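Clenberg Makers and Robotics Forum
Board: Safety, Standards and Good Practice
Thread: Draft house rules for hand-held gripper sessions — please pick holes!

wattlebird_jo
Started June 7, 2023
Posts: 228

Hi all. We've been running hand-held gripper sessions upstairs since May and they've grown faster than our paperwork. Our induction sheet was written for the one arm bolted to a bench, with a painted line on the floor and a big red button. None of that helps much when the gripper is in somebody's hand and there are five other people walking around with packs on.

So I've had a go at some rules. Draft two:

1. Headset wearers call "moving" before they leave a table.
2. No more than six people in packs on the floor at once.
3. Cables stay off the floor and off the walking side of any table.
4. Drinks have lids or they stay in the kitchen.
5. Finger pads and markers get a wipe and a look before every session.
6. Anyone can call "stop" and everyone stops, no discussion.
7. Sessions run 40 minutes, then packs off.

I'm really excited about this, we've got a chance to get it right while the group is still small enough to fit in one room. Tear it apart.

Rollo
Posts: 3588

Good on you for writing it down. I've been through a few of these at different workplaces and the ones that work fit on one side of a page.

My quibble is with number 2. A flat headcount is easy to enforce but it's the wrong measure. Six people each at their own table is fine. Three people sharing a doorway is not. I'd go with one pack per table and one person crossing at a time.

solderfumes
Posts: 156

Disagree with Rollo, sorry. "One person crossing at a time" means somebody has to be watching for it, and the person watching will be on their phone inside ten minutes. A number on the door you can check at a glance.

Also please, please keep rule 6. Best rule on the list. We've got the same one at the Usuga workshop and new people pick it up faster than anything else on the sheet.

wattlebird_jo

Could we do both? Headcount on the door, and one pack per table once you're inside. I hadn't thought about sharing tables at all, so thanks for that one Rollo.

Feven Lemma
Posts: 1870

Love this thread. I look after inductions for the Jaltetti build nights and I'd happily pinch most of your list.

Two things I'd add. First, a pack strap check. Loose straps catch on chair arms, and a backpack sticks out further behind you than you think it does — I clobbered a monitor in my first week and I still hear about it. Second, chairs. If people are standing up to work, push the chairs in or wheel them right out of the walking space. Ours used to drift into the middle of the floor like shopping trolleys.

On the 40 minutes: is that from anything, or just a feel? I'd go shorter for first-timers. The weight on the wrist sneaks up on you.

Rollo

Chairs is a good one. I'd put that above the drinks rule.

solderfumes

Everything is above the drinks rule. A lid is a lid, we're all adults. My worry is you end up with twenty rules and people stop reading at four.

wattlebird_jo

The 40 minutes is just a feel. Happy to go to 20 for first-timers, then 40 once they've had a few goes.

For those who haven't been upstairs, it helps to know the layout. It's a timber floor with several tables and a railing across the middle, where it drops to a lower level. I want a rule about that railing as well and can't find the wording.

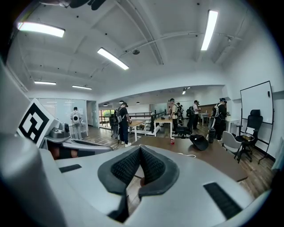

Posted by wattlebird_jo
Clenberg Makers and Robotics Forum, Safety, Standards and Good Practice
Quote | Report | Link to this post

Feven Lemma

What a great space! I'm jealous of all that room.

You've got a cup and a cable on that big dark table near the grippers, so rules 3 and 4 have their test case already. The cable's thin and white, so at least it shows up against the wood. I'd still tape or clip it. And the black chair by the whiteboard has a box on the seat, and I'd stretch the chair rule to cover that: chairs are for sitting on or they're parked empty.

For the railing, how about "Headsets up within two steps of the railing"? Short enough to call out across the room.

Rollo

Like the wording. I'd go further and keep packs away from the railing altogether. Tape a line a metre back and treat it as a wall. If you need something from the other side, take the pack off.

solderfumes

A metre of floor is a lot to give up. It's a railing, it's doing its job. Headsets up near it is plenty.

Rollo

It's doing its job for people who can see it. Someone with a headset on, looking at their gripper and stepping backwards, is a different case. I'd rather lose the metre.

solderfumes

Fair enough on the stepping backwards. Make it the tape, then, but half a metre and I'll stop arguing.

tinsnips_mel
Posts: 12

Newbie question, hope that's OK. What are we looking for in rule 5? I wiped my pads down last time but I had no idea what a bad one looks like.

Feven Lemma

Not a silly question at all! Look for a corner lifting, the fine grid pattern worn smooth, or any grit stuck in it. Open and close it a couple of times and check that both sides meet evenly. For the black-and-white markers, check they're flat and clean, with no scratches through the pattern. If a marker's peeling, don't press it back down and hope — swap it and write down that you did, so whoever goes through the recordings knows where the change happened.

tinsnips_mel

Perfect, thank you. Could that go on the sheet? I'd have loved it on day one.

wattlebird_jo

Going on the back of the sheet, so the front stays at one side of a page and Rollo stays happy.

Changes for draft three:

Rule 2 becomes headcount on the door plus one pack per table.
New rule for straps and chairs.
Railing: tape line, no packs past it. Distance still open, I'll measure up and see what we can spare.
Rule 7: 20 minutes for first-timers, 40 after that.
Drinks rule stays, sorry solderfumes.

I'll post the new version here once I've typed it up. Does anyone have a wording for handing a gripper from one person to another? We've been saying "yours" and "mine" and it gets muddled when two pairs are swapping at once.

Rollo

Use names. "Mel, yours." Then Mel says "got it" before you let go.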